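Ticket: Booking calendar shows wrong times for half my customers
Opened by: Elaine Pimentel
Product: Mimunix Bookings, Zavora theme
Status: Solved

Tue 13 April

Hi team, me again, sorry! I run a little clothing alterations business out of Bikthorpe and I've been on Mimunix since October with hardly a hiccup. This week the booking calendar has gone troppo. A customer picks 10:15, gets a confirmation for 10:15, and then it lands in my diary as 11:00. Always 45 minutes out, never an hour, which is why I don't reckon it's daylight saving (that was my first thought too).

What I've tried so far: logged out and in again, cleared the cache, swapped from the laptop to my phone, turned the Zavora theme off and back on. No change. I also made 2 test bookings under my own name, one for a hem and one for a fitting. The hem went in fine. The fitting was out by 45. So it's only some services, I think?

Update, after lunch

Thanks for the quick reply. You asked for my service settings, so I went through all 19 of them with a cuppa. Hems, zips and buttons have the buffer set to zero. Fittings, formal wear and anything with lining have "prep time before" set to 45, and I swear I never touched that. The only new thing is the Prado add-on I put in on the weekend for text reminders. Could it be writing to that field?

Update, later again

You little ripper, that was it! I switched Prado off, set the prep time back to zero on the fittings and did another test booking, and it went in at the right time. Then I turned Prado back on and the 45 popped straight back in, so you can tell the developers it's easy to repeat. For now I'll leave it off and send the reminders by hand, it's only a few a day.

Two more things while I've got you. The old bookings haven't moved back by themselves, so do I need to drag each one or is there a bulk fix? And my gallery page won't take any picture over 40 MB, but the error just says "something went wrong", which had me going round in circles for ages. A proper message would be a big help.
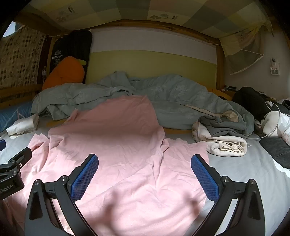

I'm happy for you to close this once I hear back on the bulk fix. If someone needs to ring me, mornings are best, as I've got fittings all afternoon (at the right times, I hope!).

Cheers,
Elaine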